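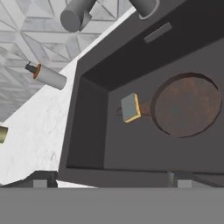 How do you teach a robot to do dishes when your club doesn't own a sink?

You build the kitchen in simulation first, and you let the arm mess up in there as many times as it wants.

Our robotics club at Ongart has been at this since June and I am so into it! The task is called Meserer (don't ask, it was a vote): sponge off the pan, pan out of the basin, bottle upright on the counter. Each team gets 24 tries in front of the judges, and every start is shuffled, so you can't just memorize one layout. Our first version planned its grasp on the pan handle and completely ignored the sponge lying across it. Now it goes for the sponge first, which feels like a huge step for us.

We drove the arm ourselves for 800 practice runs, up to 50 in one evening (my wrists noticed). The eight of us take turns, and you can tell who was driving from how the gripper comes in. Mine is the slow one.

Next up is the Orport student meet, and I still have to fix the bottle. It rolls. A lot!

31/01/2025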